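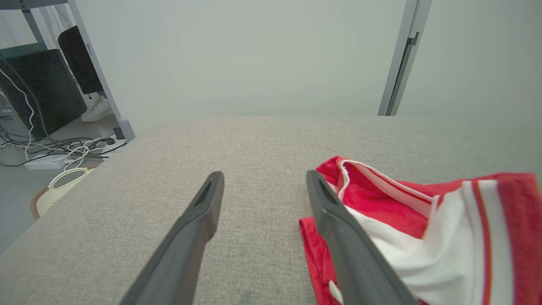
**Bomer kit swap returns to Sindell this September**

Old football shirts, outgrown shorts and that red and white top at the bottom of the drawer are all wanted again! The Bomer kit swap opens its doors at Bhuiyan Hall, Sindell, on Wednesday from 4pm, and everyone is welcome.

Last season 2891 pieces of sports clothing found a new home through the swap, with 53 local clubs and schools joining in. We were thrilled, and this time we have room for even more (including a bigger children's section, which so many parents asked for).

Please wash everything first, fasten any zips and turn out the pockets. Small marks are fine, and so are last year's colours. Folding is welcome but we'll happily sort out a rumpled pile on the day.

Entry is free. Bring something and take something, or just come and look. The first 300 visitors will get a cotton kit bag, made by Ivodel of Sindell.

Clubs with more than 2 sacks to drop off should use the side door, open from noon.

**Press enquiries:** Bomer kit swap, Bhuiyan Hall, Sindell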